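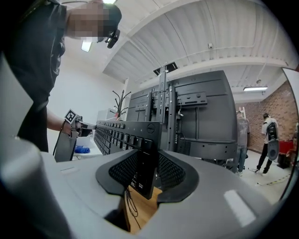 What do you do first when clearing a desk? Take the keyboard off, before the cloths come out and before anyone starts on the monitor.

**Notes – desk reset talk, Allness office**
2024-01-30. Nine minutes, leave 4 for questions. Don't rush the cable bit like last time!!

**Opening**

- Hello, thanks to Rosalind for the slot
- Desks here get shared now. Whoever sits down next gets your crumbs
- Ask for hands up: who wiped their keyboard this month? (wait. really wait)
- I'm only doing keyboards today. Monitors and chairs are Tharindu's talk in July

**Lifting it**

- Two hands, one each end. Or two people if the desk is crammed
- Pick it up by the ends, not by pinching the keys in the middle
- Standing it on its long edge is fine for a moment, crumbs drop out – do that over a bin if you can
- CABLE. Look where it goes before you pull. Ours go down behind the desk and get wrapped round everything
- Iddrisu's story here, the mug. Keep it short

**Putting it down somewhere**

- Clear table, flat, nothing sticky
- Whole board on the table, no overhang
- Cable loosely coiled on the far side so you're not leaning on it
- slide 5 now, then straight into the question underneath
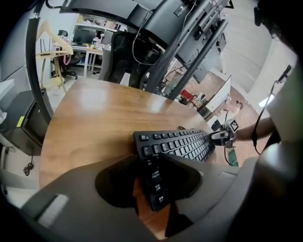
Which way round should a keyboard go while you clean it? Keys up for wiping, keys down for shaking out, and lengthways to you so your arm doesn't drag over the bits you've just done.

**Cleaning**

- Unplug. Say it twice
- Shake first, then soft brush along the rows, then barely damp cloth
- Never spray onto the keys, spray the cloth
- Edge keys are the worst – Tab, Shift, Ctrl. Fingers rest there all day
- Any layout, any language on the keys, same method. Legends do rub off if you scrub so go easy
- Someone will ask about taking keycaps off. Not on the shared ones please. Jhun has a tray of spare caps and would like it to stay a full tray

**Putting back**

- Desk wiped and properly dry first
- Feed cable back the way it came, plug in, then set the board straight
- Press a few keys, check it types. Takes secnods

**If there's time**

- Wireless ones: take the batteries out, otherwise the same
- Sticky drink spills – don't fix it yourself, bring it to Sorcha
- Rota sheet is by the door, names on it before you leave pls

Questions. Then hand over to Rosalind, she needs the clicker bakc.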